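Drumum group trains cloth-handling policy on demonstrations from hand-held grippers
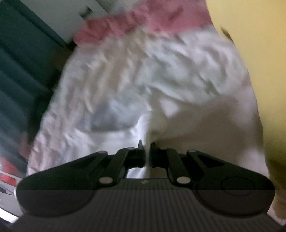
Researchers at the Drumum laboratory have reported a training method for robotic cloth handling that uses 950 demonstrations recorded with hand-held grippers, with no robot present during collection. The work was released in February under the project name Fernulik.

Operators carried the grippers through homes and picked up garments and bedding in the order they found them. Each demonstration lasts around 20 seconds and is stored as wrist-view video with the estimated path of the tool and the opening of its jaws.

The main change from the group's earlier work is in how grasps are labeled. Lead author Shahla Mohammadi and co-author Musa Edet divide each recording at the moment the cloth begins to move with the fingers. Frames before that point train a module that selects a grasp location. Frames after it train a separate module that controls the lift. The earlier system, Usman, used a single network for both stages and often closed on several layers at once.

In tests on a fixed arm at the Anberg site, the two-module policy was given 30 items that did not appear in the training set. According to the report, it made fewer multi-layer grasps than Usman and needed at most 2 attempts per item. Thin knitwear remained the weakest category.

"The lift module is the part that transfers well," said Ebere Babalola, who ran the tests. "Grasp selection still depends heavily on lighting."

The authors note that jaw force was not recorded, so the policy cannot distinguish a firm hold from a marginal one until the cloth slips. A revised gripper with a force sensor in one finger is being built by Ibrahim Effiong.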